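Werkstatt-Tipps: Dem Roboterarm Handgriffe vormachen, per Hand oder ferngesteuert

Zusammengeschrieben von Larasati Teoh, in Eile, Ergänzungen gern an mich oder Danang.

Vorab. Wer einem Arm was beibringen will, muss es selber sauber können. Klingt banal. Also erst die Aufgabe dreimal mit der eigenen Hand machen, dann mit dem Steuerarm, dann erst aufnehmen. Wer beim Kaffee schon selber überlegt, wo die Kapsel hinkommt, nimmt Zögern mit auf, und der Arm zögert später an genau der Stelle.

Handführen oder Fernsteuern? Handführen (Arm weich schalten, am Handgelenk anfassen, durchziehen) ist gut für grobe Wege und feste Punkte. Schnell gelernt, aber die eigene Hand ist dauernd im Kamerabild. Fernsteuern dauert länger, bis man es drauf hat, dafür sind die Bilder sauber. Bei zwei Armen sowieso fernsteuern, vier Hände hat keiner.

Tisch vorbereiten
Alles weg, was nicht zur Aufgabe gehört. Kabel so legen, dass sie beim Ausholen nicht mitkommen. Kleine Maschinen rutschen, sobald ein Arm dagegen drückt – Antirutschmatte drunter oder Klebeknete, die blaue von Meker hält bei uns am besten. Startplätze mit Bleistift anzeichnen, nicht mit Kreppband, Kreppband sieht die Kamera und das Modell merkt sich womöglich das Band statt die Tasse.

Licht
Lampe von der Seite, nicht von oben. Glänzende Tischplatten sind lästig. Nachmittags Rollo runter, sonst wandert der Schatten durch alle Aufnahmen. Ein bisschen Wechsel beim Licht ist ok und sogar erwünscht, aber dann mit Absicht und über den Tag verteilt.

Kaffeemaschine als Übung
Dankbare Aufgabe, weil viel drin steckt: Glas greifen, unter den Auslauf stellen, Hebel, Kapsel. Nicht alles auf einmal. Wir teilen in Stücke und nehmen jedes Stück einzeln auf, am Anfang immer nur das Glas. Den Wassertank vorher von Hand füllen, das ist nix für den ersten Tag. Und ohne Strom üben, bis die Wege sitzen.

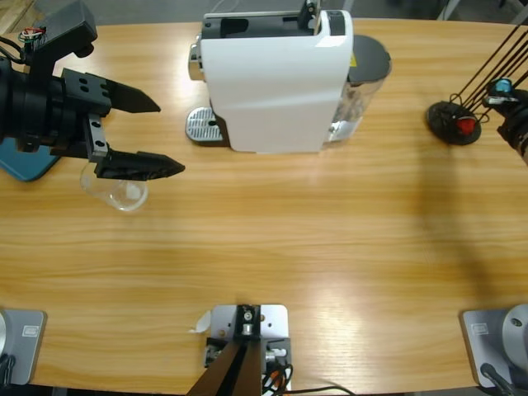

Wie viele Durchgänge braucht man für einen einfachen Griff?
Für ein Glas, das immer etwa am selben Fleck steht, sind wir mit 32 Durchgängen gut hingekommen. Wenn der Startplatz wechselt, deutlich mehr, und dann lieber über mehrere Tage aufnehmen als an einem Abend durchprügeln.

Greifen
Klares Glas ist gemein. Im Kamerabild kaum zu sehen, man greift leicht daneben. Langsam ran, Finger weit auf, Höhe erst einstellen und dann zufahren. Spitze Finger brauchen irgendwas Griffiges vorne drauf, blankes Metall auf Glas rutscht. Ginard verkauft fertige Pads, Fahrradschlauch zuschneiden geht auch. Kraft klein stellen, erst mit Plastikbecher probieren.

Fehler drinlassen?
Kommt drauf an. Einmal danebengegriffen und ordentlich nachgefasst: behalten, daraus lernt das Modell was. Glas umgeworfen: löschen. Pause mittendrin, weil jemand reinkommt: löschen. Tirta löscht zu viel, ich zu wenig, am Schluss guckt Danang drüber.

Hände und Rücken
Nach 13 Durchgängen Pause. Wirklich machen. Man merkt die Müdigkeit nicht, man sieht sie erst hinterher in den Kurven, alles wird eckig. Steuerarme auf Ellbogenhöhe, Stuhl ohne Armlehnen. Uhr und Ringe ab, die verhaken sich.

Not-Aus
Liegt links neben der Tastatur und bleibt da. Nicht unters Papier schieben. Freitags vor dem ersten Durchgang einmal drücken und schauen, ob beide Arme stehenbleiben.

Dateien
Gleich nach der Aufnahme benennen: Aufgabe, Stück, Kürzel. Nicht "test_neu_final2". Trillon speichert übrigens erst beim Schliessen des Fensters, also Fenster zu und dann erst Rechner aus, sonst ist der Abend weg.

Schrauben am Greifer nach jeder Sitzung nachziehen, Inbus 2 liegt in der Schublade unter dem Drucker. Bitte auch wieder dahin zurücklgen.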